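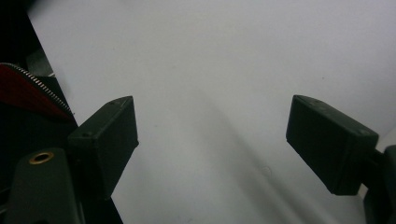
Pale work surface, nothing held.

Clavthorpe Phone Case Set — README

What you get
235 short clips of phone cases being picked up, turned and set down. The project page says 600. The other clips were promised for September and I have not seen them, so plan on 235.

What the labels cover
Case color, which side faces forward, and whether the lining shows. There is also a "fit" label, meant to say which phone a case belongs to. I would not trust it. It was filled in from a seller's list by Rudel, and the list was never checked against a phone. 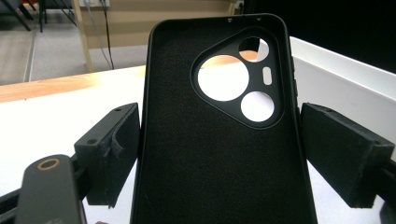
Black case, inner side forward: dark, fine-textured lining, camera cutout at upper right.

Known problems
Cutouts. The labels sort them as "square", "round" or "other". A rounded triangle with three round holes and a small slot goes under "other", along with everything else that gave the labelers trouble. If cutout shape matters to you, relabel.

Lining. The label says "microfiber" throughout. Maybe. Felt looks much the same in a still, and I can't tell them apart — read it as "soft, dark lining".

Dark on dark. Black rims against black pads are hard to outline. The masks were drawn by hand and some cut into the rim.

Accuracy claims
The Plulalberg write-up reports near-perfect sorting on 200 held-out clips. Several of those clips show the same cases as the training part. Split by case before you believe any score, including mine.

Contact
Khadija Radwan keeps the list of label fixes. Send the clip number and the corrected label.

Last edited Wed 18 January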